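Home | News | Cameras | Lenses | Software | Reviews

Skuveo adds in-camera colour labels and longer captions in firmware 2

By the Fakhoury Imaging news desk
September

Last updated 4:40 pm

Camera maker Skuveo has released firmware 2 for its Utance compact, adding colour labels, longer caption fields and a fix for the slow wake-up that owners have complained about since the camera went on sale.

The update is free and can be downloaded from the company's support page or through the phone app. Skuveo says it will be loaded on new cameras leaving the warehouse from the end of the month, so buyers over the next few weeks may still need to install it themselves.

The main addition is a labelling system. Photographers can now give a picture one of six colours during playback by holding the rear dial and turning it. The label is written into the file and is read by most desktop cataloguing programs, which until now had to be used for that first sort. Star ratings, which the Utance already offered, are unchanged and can be used alongside the colours.

Captions have been extended to 2,000 characters. The old field was short enough that many users ignored it, and text typed in the phone app was trimmed without warning when it was sent to the camera. Skuveo says the app will now show a counter and will refuse to send a caption that is too long.

Labels and captions are kept when a raw file is processed in the camera, but they are lost if the picture is cropped and saved as a new copy. The company lists this as a known problem in the release notes and has not given a date for a fix.

Wake-up time

Owners of the Utance have reported delays when bringing the camera back from sleep, particularly with a nearly full memory card. The new firmware changes the way the card is checked, and the camera no longer rebuilds its picture index each time it wakes. The index is rebuilt only when a different card is put in or when the user asks for it from the set-up menu.

We installed the update on our office camera and found it ready to shoot by the time it was up to the eye. With the earlier version we regularly missed the first picture. Turning the camera on from fully off feels no different.
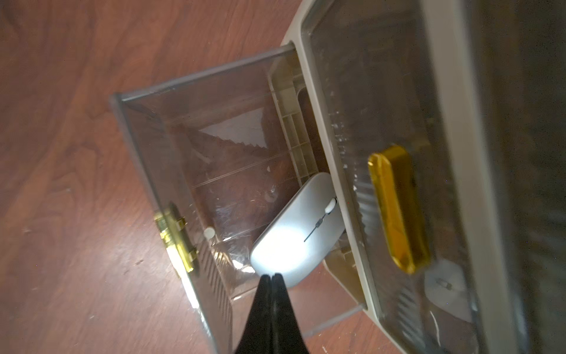

Desktop software

Skuveo has also updated Flarkar, the desktop program supplied with the camera. It now reads the colour labels and can filter a folder by them, and the import window has been rearranged so the destination folder is shown at the top.

Mouse users get a small change as well. The scroll wheel now zooms in and out of the picture under the pointer, where before it moved to the next file. Anyone who prefers the old behaviour can switch back in preferences, under Viewing. Trackpad gestures have not been altered.

The program still has no support for tethered shooting – a feature that was mentioned when the Utance was launched and has since been dropped from the product page. Skuveo told us it was "still looking at" tethering and would not say whether it would come to the current model.

Installing the update

The camera needs a fully charged battery and a card that has been formatted in the camera. Copy the firmware file to the top level of the card, not into a folder, then choose Version from the set-up menu and follow the prompts. The screen goes dark for part of the process, and the camera should not be turned off until the version number appears.

Custom button settings are kept. Saved white balance readings are not, and will have to be made again. Users who rely on them may want to write down the values first.

Owners whose cameras are still running the original launch firmware must install the interim release before moving to version 2. Both files are on the same support page. It is not possible to go back to an earlier version once the new one has been installed.

Some third-party batteries may also show a warning after the update. Skuveo says the message can be dismissed and the camera will work as usual, though the charge indicator may be less accurate.

The firmware applies only to the Utance compact. The company's older fixed-lens cameras will not receive the labelling system, and Skuveo says no further updates are planned for them apart from security fixes to the wireless connection.

Flarkar is available for Windows and Mac. The phone app update is being released in stages and may take several days to appear.

Home | News | Cameras | Back to top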